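Sirnlow pavement unit: simulator setup and upkeep, frequently asked questions

Maintained by Mio Koyama and Ciarán Hanrahan. Last revised September.

What does this page cover?

The Maltitz simulator bench and the one Sirnlow delivery unit attached to it. Street trials have their own page. Questions on the charging dock go to Osamu Hattori.

How do I start the bench?

Power up the host first, then the unit's controller, then the Prerkura bridge. Wait for the bridge to report a steady clock before loading a map. If the controller comes up before the host, it falls back to its stored configuration and ignores whatever you load afterwards. Restart both.

Which map should I load?

Use the street corner map for anything to do with crossings, signals or kerbs. The flat yard map is for wheel calibration only. It has no kerbs, so a pass there says nothing about kerb handling.

The unit drifts left on a straight run. Is that a fault?

Usually it is wheel calibration. Run the yard routine at both speeds and compare the two offsets. If they agree to within 3 mm, save the result and repeat the straight run. If they don't, the encoder coupling is the next thing to check – the grub screw works loose and the coupling slips under load. Tighten it, mark it with paint and run the routine again.

How often is the camera mount checked?

Every 14 days, and after any work on the front panel. Check the two clamp bolts, the cable strain relief and the lens cover. Do not use solvent on the cover. A dry lint-free cloth is enough.

Can I change the camera height in software only?

Yes, for a trial. The value is in the mount file, in millimetres from the ground. For a permanent change, the bracket and the file must both be altered and the change entered in the log under your own name.

Why does the bridge drop frames after a while?

The Ruchti recorder fills its buffer if the target disk is slow. Keep recordings to 30 minutes and close each file before starting the next. Haruna Kuroda has a script which does this for you; it is in the shared tools folder.

How do I know the map has loaded properly?

Look at the paving and the signals before you move the unit. Joints between the slabs should be dark and clearly drawn out to the kerb, and the signal heads should be on their poles. If the slabs come up as flat colour, the texture pack is missing. Stop the run, reinstall the pack and reload.

Street corner map, slab textures loaded:

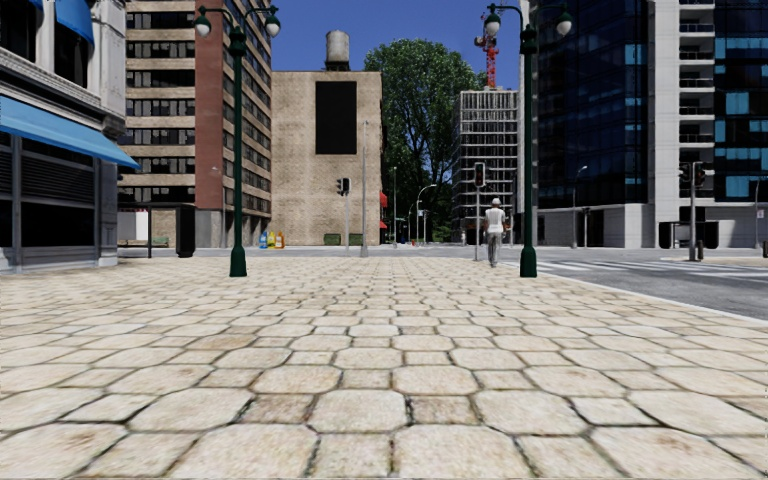
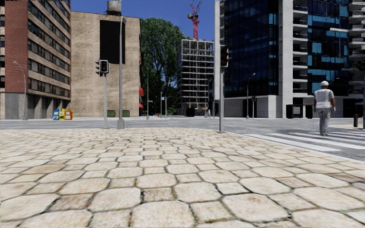
Pedestrians are controlled from a separate file. If none appear at all, check that the file's version number matches the map's. A mismatch gives no warning on the console, only a line in the bridge log.

Can two people use the bench at once?

No. The second login takes control of the unit without asking. Book a slot on the sheet, and log out when you leave.

Where do I report a fault?

Write it in the bench log with the map name, the software version and the time of day. Attach the bridge log. Tsutomu Amano goes through new entries each morning. For anything involving smoke, heat or a damaged battery, press the red stop on the bench, leave the unit where it is and phone him directly.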